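Keeping a rented flat ready: a conversation with Natalie Bramwell

Natalie Bramwell has been looking after furnished flats for 22 years, the last few of them at Ollolden, where she is in charge of getting rooms ready between one tenant and the next. We met at the end of a morning shift in May. She had a flask of tea and a list of keys to return, and she talked while she sorted them.

I asked her first what she does when she opens the door of a flat that has just been handed back.

"Windows," she said. "Before my coat is off. Then I walk round with nothing in my hands. If you start carrying things you start cleaning, and then you miss the shelf somebody has pulled off the wall."

After that she goes back for the bucket. She has firm views on buckets. Hers are plain plastic, open at the top and light in colour, so that she can see how dirty the water has got. She used to have a metal one with a wringer and gave it up after it marked a floor at Ratmont.

"It was a small scratch, but it was on parquet and it ran across the grain. Stojan Vidmar came out to look at it and was there for two hours. Now I carry the bucket, I don't push it, and I never fill it past half."

Pale herringbone floors are the ones she is asked about most. They are common in the newer lets and tenants worry about them. Her method is a dry sweep along the line of the blocks, then a cloth wrung out hard. She doesn't use steam and she doesn't use anything with wax in it.

"People pour water on wood as if it was a patio," she said. "You want the cloth so it hardly feels damp. If you can see a puddle you've gone wrong."
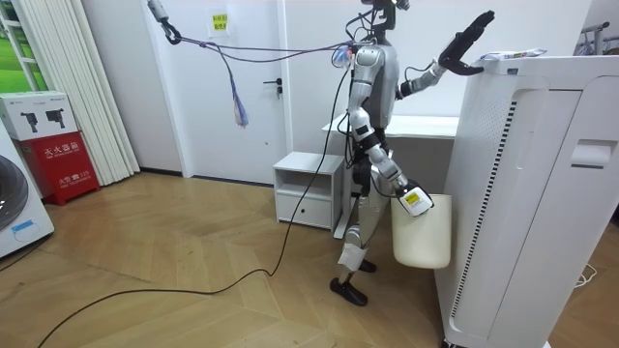
The other thing that has changed is the number of appliances left in the rooms. When she began there might be a kettle and a lamp. Now a good many flats come with a large air purifier, and these have to be cleaned, checked and put back where the next tenant will find them.

"The big white ones show everything. Finger marks, dust along the top edge, a ring where somebody has stood a mug. I do the top first and work down, with the plug out. Then the grille with a soft brush. I don't touch the filter unless it's on my sheet."

She is particular about paperwork as well. Tags, cards and instruction slips tend to end up on top of whatever they belong to, and she would sooner they went in a drawer. Her colleague Mirsad Stoyanova prefers to leave them out for the tenant to read. They have not settled it.

"Mirsad says if it's in the drawer it may as well be in the bin. He might be right. But a bit of paper on top of a purifier is going to be blown about or get wet, and then I'm asked for a new one."

I wondered how long a flat takes. She said a one-bedroom place is almost always finished by lunch if the last people were tidy. A bad kitchen can double that. White walls add time too, as every scuff has to be looked at in daylight before she decides whether to wipe it or report it for painting.

The painting is done by Periklis Sfakianakis, who keeps a tin of the same white for all the flats on her round. Before he started, each landlord had picked a different shade and touching up was hopeless.

"You'd get a clean square on the wall," she said. "It looked worse than the mark."

Her last job is the floor by the door, which she does backwards, with the bucket already out on the landing. Then she locks up, writes the time on the sheet and takes the key down. There were four still on the table when her phone rang, and she picked them up and went to see about a blocked sink.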